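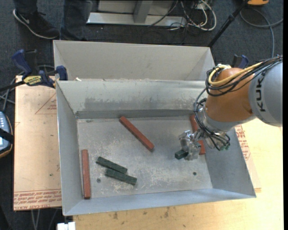
Metal bin and the orange arm.

December, 9:40 at night

Soup on, boots off, and I have to get this down before I fall asleep, because today was the day the bread finally worked!! Six loaves, all of them up, all of them with that crackly top I have been chasing since the summer. I stood in the kitchen and listened to them tick as they cooled and I felt like I'd won something.

What changed was the rye. Sorcha Nic Giolla sent me a bag of flour from the mill at Givton (coarse, dark, smells like a barn in the best way) and told me to stop using so much of it. I'd been going half and half and getting bricks. She said a fifth, no more, and to give the starter a feed before bed and another when I woke up. I did both. At 5 a.m. it had pushed the lid off the jar and was halfway down the side. I have never been so happy to wipe a shelf.

Notes for next time, so I don't have to guess again:

Total flour 2787 grams, the rest of it the plain strong white from Oberholzer. Salt in late, after the first rest. I folded every half hour and the dough went from porridge to something like a pillow between the third fold and the fourth. I kept poking it. Long rise on the cold windowsill with a towel over, the blue one, then shaping on the big board.

The oven was as hot as it goes, with the heavy pot in from the start. I burned my thumb on the lid. I always burn my thumb on the lid.

Loaf one was a bit flat on the left where I snagged it with the blade. Loaves two to five, lovely. Loaf six I slashed in a leaf pattern like the one in Luzius Marti's notebook and it opened up so wide that the leaf turned into more of a canoe, but what a canoe. I weighed it after it cooled and it came to 893 grams. I cut it too soon, of course. It was still a tiny bit gummy in the middle and I ate two slices standing up with butter and the last of the plum jam.

Luzius came by at four to pick up his and stayed until dark. He learned to bake in Zutness when he was a boy, in the shared oven behind the church, and he told me how each family used to press a mark into the dough so they'd get the right loaf back. His grandmother's was a key. An actual door key, pushed in and pulled out again! I want a mark now. I went through the whole button tin after he left and there's one with an anchor on it that might do, if the shape holds in the heat. It would have to go in deep.

He also thinks my crust could go darker. He's probably right, and I'm going to leave the next batch in a few minutes longer even though it makes me nervous. He knocked on the bottom of every single loaf before he picked one.

Two loaves are going to Brullent with me for my aunt, who turns 69 and has asked for bread and nothing else. One is for next door. One is in the freezer, and the canoe is mine.

Need to get: more rye (write to Sorcha tonight, or tomorrow, and thank her properly), parchment, a new blade, something for my thumb.

I've saved a spoonful of the starter in the little jar at the back of the fridge in case of disaster. The big one is fed and on top of the cupboard where it's warm. I want to try walnuts next, and maybe a bit of honey, and Luzius says caraway but I'm not sure about caraway. The soup's boiling over - going.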